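Who pays for the second year?

Opinion

The handover of the Mofokeng water scheme took place in November, with a plaque, two speeches and a signed schedule of assets. I have read the schedule. It lists 19 boreholes, their pumps, the storage tanks, the distribution mains and the control building at Zastgate. It runs to several pages and is a competent piece of work. It has no page on what the scheme will cost to run.

This is a common omission in projects paid for jointly by a state government and an outside donor. The capital budget is negotiated line by line. The running budget is described in a paragraph, usually under a heading such as "sustainability", and the paragraph says that the receiving authority will make adequate provision. The word "adequate" is not defined. Neither is "provision". Both sides sign, the contractor is paid, and the first serious fault falls to whichever office happens to be nearest.

I spent a large part of my working life in a public works department, most of it on rural water and small roads. My view is that no donor should release the final capital payment on a scheme until the receiving government has passed a named budget line for its upkeep, with money in it, in the ordinary annual estimates. A letter of commitment should not be accepted in its place. A letter cannot be drawn on by a district engineer who needs a replacement motor.

The objection I hear most often is that this would slow things down. It would. A budget line has to go through the finance ministry and the state assembly, and an assembly has its own calendar. A scheme finished just after the estimates are passed might wait most of a year for its final payment. Contractors would dislike this, and they would price the delay into their bids unless the retention were held against the government's share and kept separate from the contractor's invoice. That can be drafted. Other retention clauses are harder.

The second objection concerns sovereignty. A donor that dictates a line in another government's budget is, on this view, overstepping. I take this more seriously than the first. But the donor has already dictated the pump specification, the procurement method, the form of the audit and the size of the lettering on the signboard. A requirement that the assembly vote on upkeep puts the decision before elected members, who at present are rarely asked. If they decline to fund it, the public has a recorded vote to look at.

Consider how the Mofokeng scheme was prepared. The design report by Altia, the consulting firm, gave a clear account of yields, demand and pressure. It assumed a tariff collected from 500 household connections in the first phase. It assumed that collection would be complete from the first month. I have never seen complete collection from the first month, in any district, under any administration. The report then assumed that the tariff would meet the cost of electricity and routine repair, and on that basis left the state's contribution blank.

A blank of this kind tends to be read as zero. The finance ministry reads it that way because it is entitled to. The donor's desk officer reads it that way because the financial model balances. Only the operating staff read it otherwise, and they are not usually copied in.
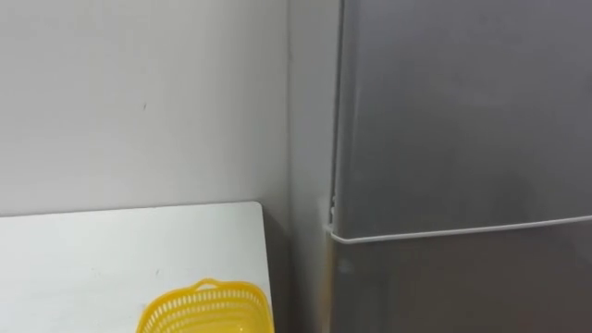 What happens to a scheme when there is no line for its upkeep in the estimates?

The operating office borrows from other headings, most often transport and stationery, until those are exhausted, and after that it takes working parts from one site to keep another going.

The second stage is the expensive one. At Plurkach, an older scheme of similar type, pumps were taken from the outlying sites to keep the town supply running. Each transfer was sensible when looked at alone. Together they removed the rural part of the scheme from service while it remained, in the asset register, complete. When a new rehabilitation project was proposed, the register was used as the starting point, and the budget had to be revised before any work began.

Amber Horrocks, who managed district stores during that period, put the matter to me in writing. "We did not lack spare parts because they were costly. We lacked them because there was no code to charge them to. I could raise a request and it would come back marked for reallocation. I had one returned for a set of seals." She kept the returned requests in a folder and offered it to the review team. The review did not cite it.

Her point about the code deserves more attention than it gets. People outside government tend to suppose that a shortage of money is a simple quantity, so that a richer department would have fewer broken pumps. In practice, money that exists under the wrong heading is about as useful to an engineer as money that does not exist. Moving it takes signatures. The officers who sign will be questioned later by an auditor, and the auditor will not ask whether the pump was mended.

So the remedy has to be a heading, and the heading has to be there before the ribbon is cut. I would make it specific to the scheme for the first five years and then allow it to be merged into the general maintenance vote. I would require the amount to be derived from the design report, with the assumed tariff income shown separately, so that a shortfall in collection is visible in the first half-year return. I would also require the return to be published. None of this needs a new agency, and I would oppose one if it were proposed, having watched agencies of that sort consume the budgets they were set up to protect.

There is a case for the donor sharing the upkeep cost in the early years on a falling scale. I used to be against this on the ground that it postpones the problem. I have moved somewhat. A falling contribution, paid into the same budget line and subject to the same audit, gives the assembly time to find its own money and gives the donor a reason to read the returns. It should be no substitute for the state's own vote in the first year, however small that vote is. A line with a small sum in it can be increased. A missing line has to be argued for from the beginning, usually by an officer too junior to be in the room.

The political difficulty is plain enough. A minister can open a borehole. A minister cannot open a budget heading, and the visiting delegation cannot be photographed beside one. Donor officials, whose postings are short, are judged on what has been disbursed by the time they leave. Both parties therefore have good reasons to finish the construction and move on, and I do not think appeals to good sense will alter that. Withholding the last payment might, as it changes what counts as finished.

The next agreement between the same parties is already being discussed, and it is said to cover feeder roads as well as water. Roads are worse than pumps in this respect, since a neglected road fails gradually and no single date can be given for its failure. The draft text has not been released. When it is, I would ask members of the assembly to turn past the list of works and look for the account code. If it is missing, they should send the draft back.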